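On the floor with the Wurker: a fortnight of unpacking covers
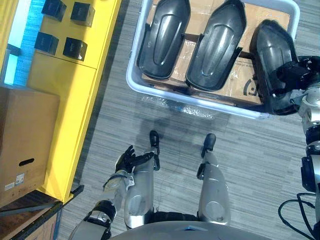

VIRKAU, November

Right, so I promised in the last issue that I'd report back on the Wurker, and a few of you have been on my case about it (hi Kofi), so grab a cuppa because I've got opinions.

Quick recap for anyone who skipped the spring mail-out. Wanov, who most of you will know from the conveyor retrofits, are now offering their humanoid on a lease-to-try basis. You get the robot, a charging stand, the operator software and a setup person for the first couple of days, and after that you're on the phone to their support desk like everyone else. I put our name down months ago, mostly out of stickybeak curiosity, and then forgot, and then Bernice Eshun rang from goods-in asking why there was a crate with legs in it blocking her roller door.

The job we gave it was the one everybody hates, emptying the incoming bins of moulded covers. If you've never done it, the covers are those long glossy black ones with the ridge down the middle, and they come to us in white plastic bins with flattened cardboard under them and far too much bubble wrap. They scratch if you look at them sideways. They've got flanges all round the edge that love to hook on each other and on the bin and on your sleeve. You're meant to lift each one out, turn it over, check the flanges and put it on the rack, and by the end of a shift your lower back has plenty to say about it.

We set the Wurker up on the carpeted bit next to the yellow cabinet, with the bin straight on the floor in front of its feet. Wanov's setup person wanted the bin on a bench and we said no, our bins live on the floor, that's the whole problem we'd like solved, thanks. She was very good about it. There was a bit of muttering at the laptop and then off we went.

What it's good at

The grip! I'll start there because it's what I expected to grumble about. It goes for the edge of a cover and clamps on, and it doesn't try to scoop the thing up from underneath like the arm we had on trial at Acheampong (some of you will remember the noise). In the shot up top it's got hold of the right-hand cover by its outer edge, tipped up against the side of the bin, and that's pretty much how I'd take it myself. We went over the finished covers under the inspection lamp at the end of the first week and I couldn't find a single mark I'd blame on the hand. Esi Abugri did the check again after me, without being asked, and she is much fussier than I am. Same result.

I also like that you get the view from the head. The operator screen shows you exactly what it's looking at, feet and all, and once you're used to having your own knees at the bottom of the picture you start to see what's bothering it. I worked out more from a morning of watching that screen than from the manual. The manual's fine by the way, just very long, and it's been translated by someone who calls every part of the robot a "member".

Batteries were better than I'd been told to expect. We swapped packs at morning tea and again at lunch and never ran flat in the middle of a bin. A swap takes me 2 minutes and takes Nhyira Wumbei considerably less, which she has mentioned.

And it's quiet. I could stand next to it and have a phone call. You get a bit of a whirr from the elbows when it reaches a long way across, and that's your lot.

What drove me up the wall

Bubble wrap. Oh my goodness, the bubble wrap. It's clear, it's shiny, it goes wherever it likes, and the Wurker can't make up its mind whether it's there. When a sheet of it is hanging over the front of the bin, as it very often is, the robot will sometimes stop with one hand up in the air and have a good long think. Left to itself it'll get going again eventually, but you're standing there with your arms folded going come on, mate. By the second week we'd got into the habit of pulling the wrap right out before handing over the bin, and our hold-ups dropped to hardly any. So that's a person still bending down to the bin, just the once instead of over and over. I'll take that trade, though it isn't quite what was in the brochure.

Tape's a smaller version of the same story. The cardboard in our bins is covered in clear packing tape, and under our lights that throws a glare. Wanov's support desk had us change a setting called surface confidence (buried under Advanced, then Vision, then a second menu also called Vision) and that mostly fixed it. If you get one of these on trial, do it on the first morning and save yourselves the swearing.

Then there's the cable. Ours runs with a cable looping out below the right arm, and there's slack in it, and I don't love it. It never caught on anything while I was watching, but our bins have lips and corners and I've been in this game long enough to be nervous about a loop of cable near a corner. I asked whether it could be clipped in closer and was told a tidier harness is on the way for the next version. Fine. I'd want to see it before I signed anything.

It's slow, too. I know, I know, everyone says that about humanoids. I timed it on a good run with the wrap already out, and it was taking roughly 30 seconds a cover from reaching in to letting go at the rack. Bernice does it in a fraction of that and has a conversation at the same time. Where it catches up a bit is that it doesn't wander off to look for the tape gun. We had it going through the quiet part of the arvo when everyone's tied up with dispatch, and coming back to a bin that's been emptied while you were busy with something else is a lovely feeling, I won't pretend it isn't.

The little things

The left hand. I kept expecting more from it. On our job the right does the gripping and the left mostly hovers about with its fingers spread, as though it's telling the rest of us to stay calm. There's a two-handed mode, and for the longer covers we tried it, and it was lovely to watch and much too slow. We turned it off again. If your parts are heavier than ours you'll probably feel differently, and I'd be keen to hear from you.

Floor space is a bigger deal than the sales sheet lets on. You need the room for the robot, then the bin, then enough clear carpet that no one's kicking its feet on the way past. We shifted a crate and a stack of boxes in closer to the cabinet to make a lane, then we shifted them again, and Bernice has now asked me very politely to stop moving her stuff. Measure first. Measure with the arms out.

Carpet itself was no trouble. I'd been warned it might be and we had a sheet of ply ready to go down, and it's still leaning against the wall.

The training, I'd give a solid pass. Wanov say anyone can learn to run it in a day, and I reckon that's fair if they're comfortable with a tablet. Nhyira had it by lunch. I needed the full day and then a second go at the restart procedure, where you have to hold the button for 5 seconds, and if you let go early it pretends to restart and doesn't. Write that one on a bit of tape and stick it on the charging stand. We did.

Support was good in the mornings and patchy after about four o'clock. I got a real person every time I rang before lunch, usually the same bloke, who by the end was asking after our bubble wrap like it was a sick relative. Email took longer. If your site runs evenings, ask them straight out what the cover is before you commit.

Would I have it back?

For the covers, yes, I think so, on the proviso that we sort the packaging out at the other end. Bernice Wumbei in purchasing (no relation to Nhyira, they're both sick of being asked) is talking to the moulders about swapping the wrap for a paper liner, which we'd all prefer anyway, robot or no robot. If that comes off, the Wurker could run a bin start to finish without one of us hovering nearby. If it doesn't, we'd be paying for a very patient helper that still needs someone to take its wrapping off.

The lease they quoted us has a minimum term of 6 months. I've asked whether they'd do shorter over our slow period and I'm waiting on an answer. I haven't put the monthly figure in here as they price per site and yours will be different, but drop me a line and I'll tell you how ours was made up and which bits I managed to argue down.

I do want to try it on something floppier next. Esi thinks the gasket bags would finish it off completely, and I think she's probably right, and I'd still like to see it.

Kofi Amegashie's lot are getting the same unit after us, on metal brackets this time, so there'll be a second opinion in the next issue from someone with a lot less patience for menus than I have. Kofi, the surface confidence setting. First morning. I mean it.

Anyone else who's had a Wurker on site, or has one booked, please write in, especially if you've found a decent way of keeping that arm cable out of the road. And if you'd like to come and have a look at ours before it goes back, it's generally running from mid-morning. Sign in at the front and ask for goods-in, and mind Bernice's crate.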